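Home | Reviews | Buying Guides | Workshop | About

Filed under: Robotics Gear, Budgets & Buying

Zerine Handheld Gripper Kit: Two Months In

Print this page | E-mail to a friend

I've been putting off this review because I kept changing my mind about the price. I'm still changing it, a little, but the Zerine handheld kit has been in daily use since April and I have opinions, so let's go!

First, the money. We run a small shop (well, Ylva Berge runs it and I do the ordering, which means I get blamed for the ordering), and we had a budget for one of two things: a second robot arm, or a set of handheld grippers so people could record tasks by hand while the arm we already own did its own work. Ylva wanted the arm. I wanted the grippers. We argued through most of a Sunday and the grippers won, mainly on delivery. Rindthorpe quoted us 18 weeks on the arm. Zerine had the kits to us in 9 days.

Was it the right call? I think so. You can put a handheld gripper to work the afternoon it arrives, no bolting down, no safety fence, no electrician. What you do need is people, and that was the line I got badly wrong in my spreadsheet. I'd put in hardware, spares and a bit for storage, and almost nothing for the hours. Please don't do that. Hours were around 80 percent of what we spent by the end of the second month.

Space was the other thing I got wrong. I figured a gripper you hold in your hand needs no floor at all, so I budgeted zero for it. But people want elbow room when they're working with these, and they want a table, and then there's everybody else's stuff to work around - chairs, a fan, whatever got left on the floor.

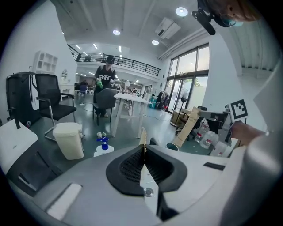 Do you need to own a robot arm before you buy handheld grippers?

Only when you're ready to run what you've recorded. Plenty of shops start with the grippers and rent or buy the arm later, but check that the fingers on the handheld match the ones you plan to mount, or you'll be paying for adapters.

Okay, the kit itself. The grip is comfortable, more so than the Belkadi loaner we tried first, which left me with a sore thumb after one morning. The weight is fine for short sessions. Past an hour I start wanting to rest my elbow on something, and I've told everyone to swap hands or take a break before they get to that point. Opening and closing is smooth, and I like that I can tell by feel when I've got hold of something.

The fingers are my main gripe. They wear, which I expected, but the replacements only come in a full pack, so you pay for the whole lot when you need one (Arneto will sell you singles, and I wish Zerine would copy them). Put a line in your budget for fingers. Put another in for tools, too, as the little driver in the box is junk and I threw ours out the first week.

The manual is thin. Mitra Nikzad ended up writing us a setup sheet of her own, one page, taped inside the cupboard door, and that page has saved me more time than anything Zerine sent. Support does answer e-mail, though it was usually the next morning before I heard back.

So, would I buy it again? Yes, with a bigger number in the hours column. If you've got one arm and it's always busy, buy 2 kits before you price out another arm. One kit is a false economy - the day it needs a new finger, everybody stands around. If you've got no people to hold the things, save your money and wait for the arm.

I've got a Belkadi quote coming for the newer model and I'll add the prices to the buying guide when I have them.

More in Robotics Gear | Previous review | Next review | Back to top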